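Table settings, Sudbridge workroom
Gallery page, updated 7 November 2020

Small decorative and household items handled on the dark brown table, prior to the room being laid out for December. Lamps, cups and artificial greenery are kept together on one inventory sheet — 48 entries at present.
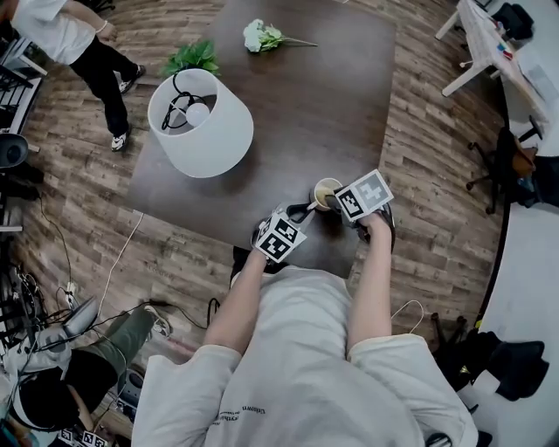
Jamila Sultana asks whether lampshades should be listed with their bulbs or on a separate line, as the Parelow sheet had them separate and two bulbs went missing between rooms. The present rule is one line per complete lamp, with bulb and cord noted in the remarks column.

Cream-coloured cup, small, with a pale yellowish interior. Entered under tableware.

White drum-shaped lampshade, large, on its side with the bulb and the coiled black cord inside. Drum shades are stored upright and are not stacked.

Green artificial leaves, small bunch. Greenery is dusted with a dry brush before it goes back in the box.

White flower, single head, long thin stem. Stems are laid flat, heads all at the same end of the box.

The table stays on the plank floor in its current position until the December layout is agreed. Corrections to the sheet go to Wakana Kudo, with the entry number and the old and new wording. Boxes for the Zirkow room are labelled separately and do not appear on this page.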